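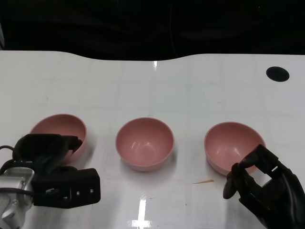 Irena Vallejo

For almost a year I wanted to write about bowls, and each time I found something more important. In March I finally gave up being serious and took the bus to Grercombe, where a small shop called Hendetti sells tableware and very little else.

I grew up in Nendetitz, in a house where every bowl came from a different aunt. Nothing matched. The soup bowl with blue flowers was for guests, and the brown one was for dough, buttons and sick cats. When I moved abroad I bought plain white, as everybody does, and ate from it for 11 years without one thought about it.

Pink changed my mind. I do not mean the pink of candy. Three round bowls in a dusty, salmon kind of pink, with thin rims and a matte surface, look calm on a white table even when they are empty. The inside is a little lighter than the outside, and this small difference does a lot of work. Plain rice looks warmer in such a bowl. Yogurt looks like somebody planned it.

I have now a few rules at home. I set the bowls in a row first and put the food in after, so each person gets the same. I leave a good space between them – a hand must pass without pushing the neighbor. For soup I fill to 600 milliliters in the big ones and stop there, although my family complains.

Matte surfaces ask for some patience. Forks can leave gray lines, and I rub these away with baking soda and a soft cloth. I never stack more than 4, and I put a paper napkin between each two.

My white bowls went to the high shelf. The brown one from Nendetitz stays next to the stove, and it still holds buttons.

Contact the editors | © 2022 All rights reserved | Back to top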